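Budget for the bench, not just the arm

August 9, 2020

Most labs we hear from start with the arm. They get a quote, choke a little, and go looking for money. Then the rest shows up. Plate stands, mounts, rods, software, the table itself. At Thibodeaux, a small contract testing lab, the arm came to 30 percent of the total and the team had planned for twice that. Everything else they'd penciled in as "misc."

So they went back and did it in simulation first. Wavbridge, the planning firm they hired, built the whole room before a single purchase order went out. Floor, door, bottles and all. Cheap compared to moving a real instrument after it's bolted down.
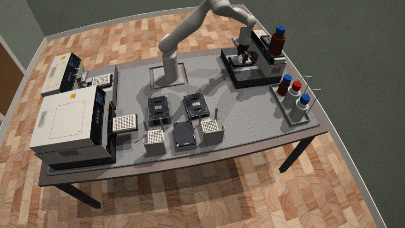 The simulated layout, arm at the far instrument with a microplate.

Reach is the thing to check early. The arm has to get to every plate position without a stretch, and a longer arm costs real money. Thibodeaux dropped down a size after the second layout – saved around 20 percent on that line. Spent part of it on stands.

Ask about service too. Pako, who quoted the install, wanted a five year contract up front. The lab took one year with an option. Might regret it, we'll see.

And leave room for liquids. Bottles need a spot near the machine that uses them, and people need to get at the caps. Easy to forget when your looking at a floor plan from above. Drop the view to bench height and the crowding shows up fast. 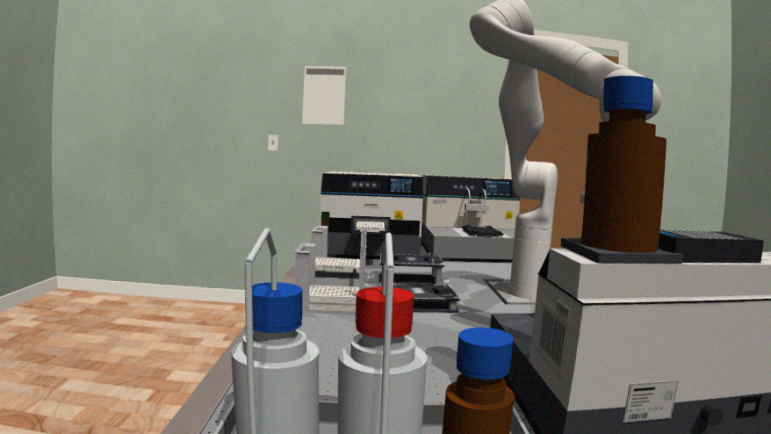
What to put in the first draft

Table and mounting, priced together. Get the hole pattern in writing.

Spare plate stands. More then you think.

Training days, for everyone on shift. Gerkance bundles these with its scheduling software, others bill by the hour – ask.

A cushion. Thibodeaux held back 5 percent and had used it up by November.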